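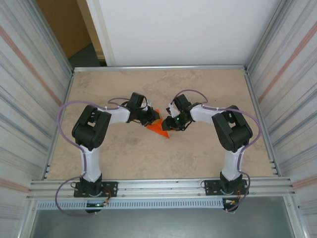 Golar Shore Visits Collection: README and Data Card

Version 2

Summary

The Golar Shore Visits Collection is a set of 400 written accounts of family day trips and short vacations at the seaside. Contributors were asked to describe one visit in their own words: how they traveled, where they stopped, what they ate, how they spent the hours on the beach, and how they got home. The accounts cover 27 beaches along the Golar coast, from the harbor at Lamo to the dunes at Dustness. They are accompanied by a table of place mentions and a short table of contributor details.

The collection is intended for people who study local travel, leisure, and memory, and for teachers and local history groups. It is a record of what people remember. It should not be used as a source for fares, timetables, prices, or weather on a given day.

Contents of the package

accounts.txt
The full text of all accounts, separated by a line of equal signs. Each account begins with its identifier.

places.csv
One row for each mention of a beach, pier, road, ferry landing, campground, or place to eat. There are about 2,000 rows.

contributors.csv
One row per contributor, giving decade of birth, home district, and the decade of the visit described. Names are not included.

changes.txt
Corrections made after the first release.

Fields in places.csv

account_id: the identifier of the account in which the place is mentioned.
place_written: the name exactly as the contributor wrote it, including misspellings and family nicknames.
place_standard: the standard name, where one could be assigned. Left blank otherwise.
place_type: beach, pier, road, landing, campground, food, lodging, or other.
role: outbound, stay, return, or passing mention.
certainty: firm or doubtful, as judged by the reader who coded the row.

The role field deserves attention. Many families stopped at the same roadside stand on the way out and again on the way back. These are entered as separate rows and must not be merged.

How the accounts were gathered

Forms were left at public libraries, at the ferry office in Lamo, and at the reading room of the Orbán Pavilion. Contributors could write on the form, attach their own pages, or dictate to a member of the reading room staff on Thursday evenings. Dictated accounts are marked with the letter D after the identifier. They tend to be longer than the written ones, and they wander more.

No topic was required beyond the visit itself. The form carried a short list of prompts, among them "Who drove?" and "What did you bring back?" The second prompt drew many answers about shells, sand in the car, buckets of mussels, and sunburn. Anyone using the collection to study souvenirs should bear in mind that the question was put directly.

Preparation of the text

Spelling and punctuation were left as received. Handwritten pages were typed by one reader and checked against the original by another. Words that could not be read are shown as [unclear]. Surnames, street addresses, and license plate numbers were replaced with bracketed labels. First names of family members were kept where the contributor gave permission and replaced with a relationship, such as [aunt], where permission was not given.

Place names required the most work. The beach now called Dustness Strand appears under several names, and older contributors often use "the far side" for any stretch of sand past the lighthouse road. The readers assigned a standard name only when the account contained a second clue, such as a bus stop, a named hotel, or a landmark on the walk down. 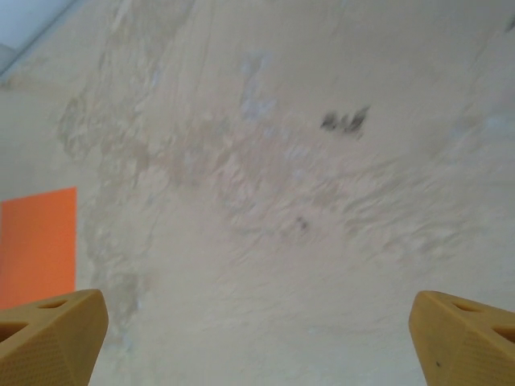 Ludger Wegener has asked that users take care with the Lamo entries in particular. In a note to the editors he observed that the old bathing beach and the present town beach share a name but lie on opposite sides of the harbor, and that the first release treated them as one. A family that remembers calm water and a diving platform, he wrote, was almost certainly on the old side. His comments were accepted, and the affected rows were coded again for this version. Rows that still cannot be assigned carry the value "doubtful."

Known limitations

Summer visits are heavily represented. Very few accounts describe the coast between October and April, and those that do mostly concern storm watching or fishing.

Most contributors still live within a day's travel of the coast. Visitors from farther away, who filled much of the lodging in high season, are thinly covered.

Childhood visits are often a blend of several trips. Where a contributor said so, the account is marked "composite" on its first line. Others are likely to be composites without saying so.

Distances and travel times are frequently overstated, especially for the trip home. They have not been corrected.

Changes in version 2

Rows for the Lamo beaches were coded again, as described above.
The place type "landing" was separated from "pier."
Two accounts submitted twice under different identifiers were reduced to a single copy each, and replacements were drawn from forms received in June.
Line breaks in the dictated accounts were made consistent.

Terms of use

The collection may be used for teaching, research, and noncommercial publication. Quotations should give the account identifier. Users may not attempt to identify contributors or the relatives they mention. Requests to reprint a complete account should be made in writing, so that the contributor can be asked.

Suggested citation

Golar Shore Visits Collection, version 2. Orbán Pavilion Reading Room.

Contact

Corrections to place names are welcome and should state the account identifier, the name as written, and the grounds for the change. They may be addressed to Máté Csizmadia, Collections Editor, at the reading room. Corrections received after this release will be listed in changes.txt with the next version.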